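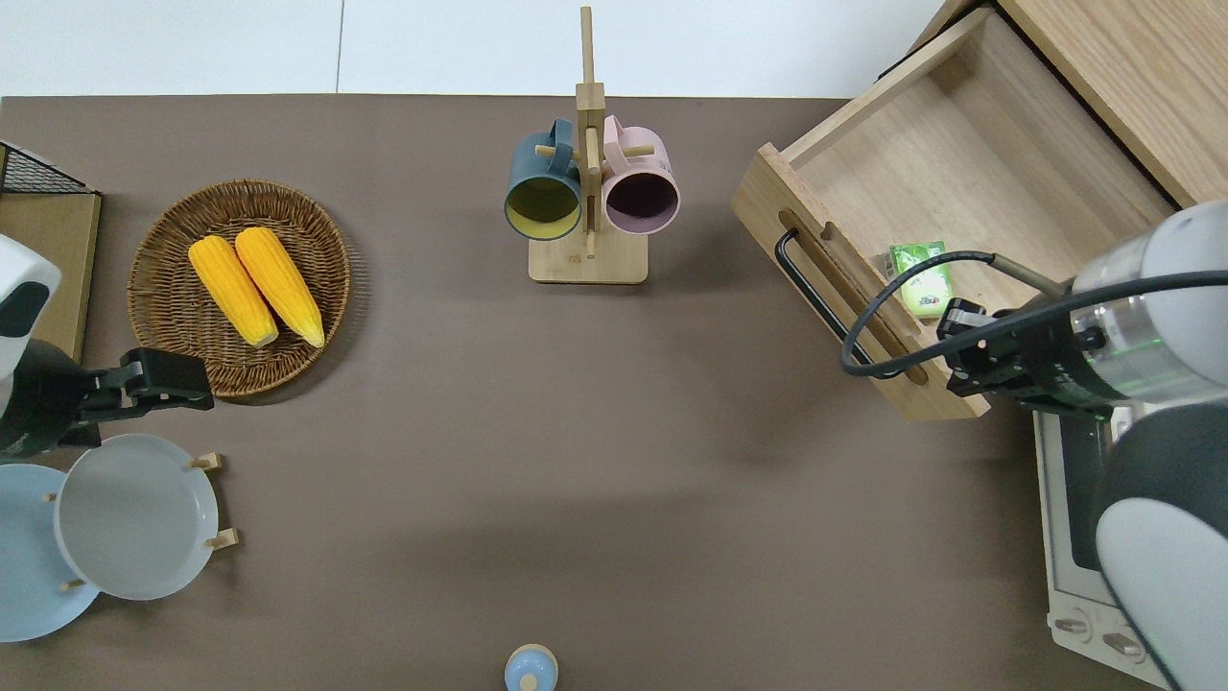
3.2 Storage furniture in the Estwood inventories

Household inventories from Estwood list kitchen goods room by room, but they rarely say how those goods were kept. The clerks who wrote them between 1844 and 1868 were interested in resale value, and a shelf fixed to a wall had none. We read more than 200 of these lists and found that plates were usually entered as a single lot, with no mention of whether they lay in a pile or stood upright. The difference matters for estimating space. Plates set on edge between the pegs of a wooden rack, as in Figure 1, take up a long, narrow strip of a surface, while a pile takes up little more than the width of one plate. Baskets raise a similar problem. A round wicker basket with corn cobs in it may have been written down as a basket, as corn, or as both, depending on the clerk.

The Mirnanwood lists are fuller. There the word "press" appears next to "safe," and the two were priced differently. We take "press" to mean a closed wooden cupboard and "safe" to mean a food cupboard with open or pierced sides — later entries for the same houses support this reading. Drawers were listed separately only when they held linen or cutlery.

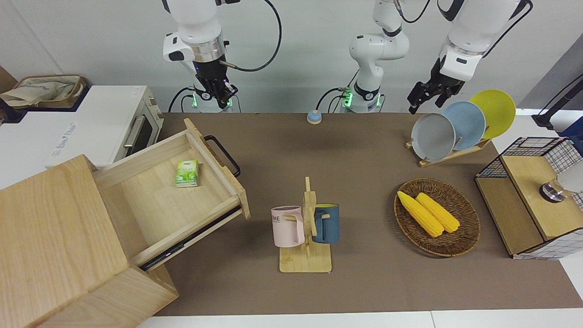 Corinne Hadley
Research Associate, Dabbas Center for Rural Household History

The distinction between closed and ventilated storage is easy to lose in a short written entry. A wooden drawer cabinet and a wire-mesh cabinet, shown on opposite sides of the table in Figure 2, could both be entered as "cupboard, small" by a clerk in a hurry. For this reason we coded all such entries as uncertain unless a price or a list of contents pointed one way. Entries that named cheese, meat or bread were coded as ventilated. Entries that named only crockery were left open, and they are excluded from the comparison of the two parishes in Section 4.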